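The can box

I've been promising a post on the can box for so long that my sister now asks about it on the phone. So, February, a pot of tea, a slice of the poppy seed roll from Baranauskienė (more on that further down) and the can box at last!

First, some background for anyone who came over from the sewing posts. I share a workroom in the old Puvance building in Rellham, up the stairs past the bicycle rack. It's one big room with orange on the walls, red chairs and black tables, and several of us come and go at all hours doing very different things. I have the end by the sink. I love that room. I love it even at seven in the morning when the heating hasn't caught up and I'm cutting fabric in a hat.

What I did not love was the cans. We are a soda-drinking lot. Everyone has their drink, most of those drinks come in aluminum, and for a long time the empties lived wherever they were finished. Windowsills, mostly. Behind the kettle. One time I found one inside a roll of batting, and I still don't know how it got in there without somebody noticing. Then every couple of weeks one of us would get fed up and go round with a trash bag, and half the cans would have a last mouthful left in them, and the bag would leak all the way down the stairs.

We tried a proper bin. I was very excited about the bin! It had a lid and a pedal and it cost more than I want to tell you. It stood in the corner by the door, nine steps from my table (I counted, for the argument I was having at the time), and people would not walk nine steps. I wouldn't walk nine steps. I'd put my can down "for a second" and there it would stay until I knocked it over with an elbow.

Enter the box

The box came with thread in it. I'd emptied it out on the table and hadn't broken it down yet, and Nele Schmieder, who was walking past with a can in her hand, looked at it, laid the can inside and kept walking. By the end of the afternoon there were more in there. I hadn't said a word to anyone! It was open, it was on the table, it was right where the hand already was.

I've thought about this a lot more than a grown woman should. A lid is a job. A pedal is a job too, if your shoes are off under the table. An open cardboard box asks you for nothing, you just reach over and let go.

So now we have a system, and the system is boxes. They live up on the tables where the drinking happens, and when one is full it goes down to the collection point and comes back up again empty. The pedal bin holds my wadding scraps these days and is very happy.

What makes a good one

Low sides. This is the big one. With a tall box you have to lift your arm up and over and drop the can from a height, and it clangs, and whoever is on the phone gives you a look. With a low one you can lay the can down quietly. I like sides a bit higher than a can lying down, so that nothing rolls out, but you can still see at a glance what's in there.

Plain cardboard. I tried a plastic crate for a while and it was so loud. Corrugated cardboard swallows the noise beautifully. It also drinks up the odd drip, up to a point, and when it's past that point you flatten it and get another, and there is always another. I get a delivery most weeks.

Tape. Please tape your box! I use the wide gray stuff, wrapped right around the lower part of the walls, with one strip along wherever the cardboard has started to go soft. An untaped box does well for two trips down the stairs and then a corner opens on the landing and you're chasing cans past the bicycles. I've had taped ones last from fall right into spring. The tape I have is left over from when we moved in, but any wide cloth-backed tape will do. The thin brown parcel kind lets go as soon as it gets damp, I wouldn't bother.

If there's a leftover divider or a fold of cardboard standing up inside, leave it. I used to cut them out to be neat. Then I left one in out of laziness and found that it stiffens the whole back of the box. I now feel quite clever about it, although I did nothing.

Size: mine holds 40 if they're squashed. You could go bigger, but somebody has to carry it.

To crush or not to crush

Oh, the debates we have had. There are crushers among us and there are layers-down, and feelings run high.

I was a crusher for years. There's a lovely moment when you press your thumbs into the middle of an empty can and it folds with that crackle – I could do it all day. A can that's pinched in the middle takes up less room and doesn't roll, both very good things in a small box on a busy table.

But! Our collection point in Rellham has one of those machines that wants to read the can, and it will spit out anything too mangled. I stood there one evening feeding the same poor flattened can in over and over while a line formed behind me. So the house rule now is that a dent is fine and a pancake is not. Pinch it in the middle if you must, leave the printing so it can be read, and leave the ends alone. Check what your own place wants, they're all different. My sister's takes them flat and is glad to.

I did buy a wall-mounted crusher, a Bresico, secondhand, in a beautiful enamel blue. It does pancakes and only pancakes. It's hanging by the sink and I keep my aprons on the handle.

Rinsing

A splash of water, swish, upside down on the draining board for as long as it takes to boil the kettle. I know people skip it. In winter you can get away with it. In August you will have wasps, and you'll remember me.

What I learned is to keep rinsing and boxing as two separate things. When I asked people to rinse before they put a can in the box, we went straight back to windowsills. So the cans go in the box as they are, and whoever takes the box down does the rinsing in one go at the sink first. It takes me less time than threading the overlocker, and I put music on.

Pull tabs: leave them on. Somebody always asks! I used to snap them all off and keep them in a jar for a craft project, and I had a really good jar going, and I never made a single thing. Bent back down against the lid they don't snag on anything.

The count

I know, I know. But I'm the kind of person who keeps a tally of bobbins, so of course I kept one of cans. For one month I put a pencil mark on the wall calendar for each can I took downstairs, and at the end of it there were 125 marks. From one room! Green ones win by a mile. We went through a lemon-lime phase in the workroom that I don't think has ended yet, and there's something very cheerful about a box of bright green cans on a black table. If somebody switches us all to cola it'll be a much duller corner.

The deposit money goes in a mug, and when the mug is full it becomes poppy seed roll. Baranauskienė is the bakery across from the building, with the steamed-up window and the door that sticks. Get there before ten. They also do a honey cake in layers so thin you could sew with them, and I've been known to drink an extra soda for the sake of it.

Things I'd do differently

I'd have started with the box and never bought the bin. I'd have more boxes, smaller, one to each table, so that it never comes to walking. I'd keep them away from the edge – a box with a few cans in it weighs nothing, and a sleeve will take it straight to the floor. And I wouldn't write CANS on the side in marker. I did that with the first one and people started treating it as a sign, with opinions about the lettering. A can lying in the bottom tells everyone what the box is for. Leave one in when you bring it back up.

A couple of you wrote after the batting post to ask if this would work at home with kids. I think it would work better! Put it on the floor, let them decorate it, let them be in charge of the dents. Tell me how it goes, and send me your boxes, I would truly love to see them. I've had one so far, a shoebox with washi tape all over it, and it made my whole evening.

Right, a few pictures, and then I have a hem to finish.
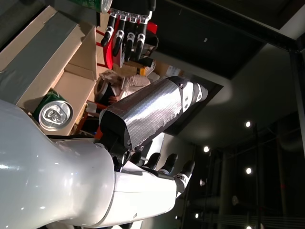
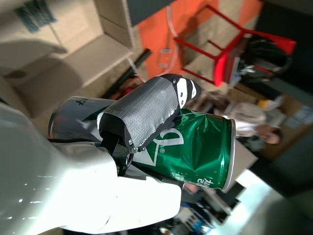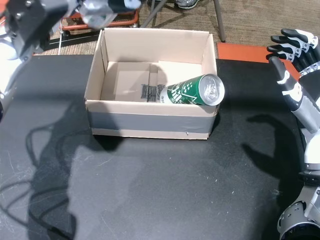 Green cans all the way. The taped box is in the first and the last, and the middle one has a very nice dent.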